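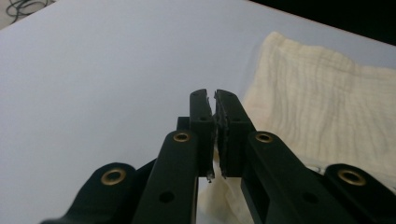

Photo: Mackenzie Simard

2 min read

Right, gripper nerds, gather round – we've had a proper fault this week and I've loved every minute of chasing it. A thread!

1/ We're building up a cloth-folding set with the hand-held gripper. Cream crinkly cloth, pale table, fold, flatten, again. Lovely rhythm to it once you get going.

2/ At fold 893 the cloth stopped letting go. Fingers opened, corner came along for the ride. I blamed static. Then I blamed my wrist. Cekesau blamed the cloth, quite rudely.

3/ Look at the seam between the fingers. See how ragged the pad stuff is, and those two little jagged tips at the bottom? Gauzy cloth LOVES an edge like that.

4/ So I went back through the logs. 2,624 folds in the set, 167 with a late release. Nearly all on the gauzy cloth, hardly any on the tea towels. I did a small dance at my desk.

5/ The linkage is fine, by the way! I checked all the joints for play and they're as smooth as anything. Whoever drew those arms at Sawatzky, I'd like to shake your hand.

6/ What we're doing now: pads checked every 40 folds, with a fingertip run down the edge (gripper switched off first, please – I've had one pinch and that'll do). Any fraying, new pads before the next fold.

7/ Trying the softer Nutow strip next. It might wear even faster, no idea! Will post numbers when I have them. If you've got a pad that survives muslin, tell me everything.

© Mackenzie Simard | Contact | Back to top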